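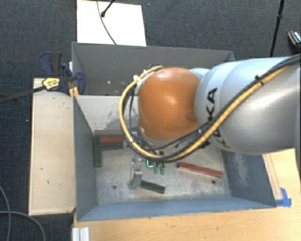 Figure 3. KUKA arm over an open-topped metal bin, with the yellow and black cables following the arm to the orange joint cover.

May, posted by the Akex study author
14 shares | 9 comments

4. What people told me about effort and letting go

4.1 The diaries

I went into this part of the study pretty sure of what I'd find. I figured that the people who had put the most into something (a marriage, a degree, a garden, a failing shop) would be the ones who hurt the most when it ended. It's what I'd have said about my own life! So I asked everyone in the Murkia group to keep a short diary, one entry a day, and to write a line or two under the heading "what I gave today" and another under "what I think I'm owed."

In all, 162 people signed up and 159 of them stayed to the end. Between them they wrote 1,926 entries, and I read every single one, mostly at my kitchen table with a pot of tea going cold beside me. Some were a single word. One man wrote "dishes" under the first heading almost every day and left the second one blank, and I grew very fond of him.

What surprised me was how little the amount of effort seemed to matter. People who gave huge chunks of themselves to something could be quite peaceful about losing it, and people who had barely dipped a toe in could be furious. The second heading told me far more. When somebody had a clear picture of the payback, and a date in mind for it, the entries after a loss got bitter fast and stayed that way. When the payback was vague, or they'd never thought about it much, the sadness was there but it moved around more. It let other things in.

I should say that I sorted the entries myself, using the Rukudon categories (grief, anger, relief, flat), and I'm a soft touch. A colder reader might have put more of them under "flat." I went back over the hard ones a second time and changed my mind on a few, mostly from anger to grief.

4.2 The Sunday question

Every Sunday the diary had one extra question: "Is there anything you'd do again, knowing how it came out?" I added it late, almost on a whim, and I'm so glad I did. The answers ran long, up to 14 pages in one case (handwritten, both sides, with arrows). A woman whose bakery had closed said she would do the early mornings again but never the loan. Another person would happily repeat the whole friendship except for the last phone call. Hardly any of them said they wanted all of it back, or none of it.

This is where I part ways a little with the MacDonald scale, which asks people to rate a past commitment as a single number from "wasted" to "worthwhile." I used it too, at the start and at the finish, and the scores barely budged. The Sunday answers budged a lot! People were splitting their past into pieces and keeping some of them, and a single number has no room for that. I don't think the scale is wrong, exactly. I think it asks for the total before anyone has looked at the receipt.

I come back to the blank second heading in Section 5, where I compare the people who left it empty with the ones who filled it in every day.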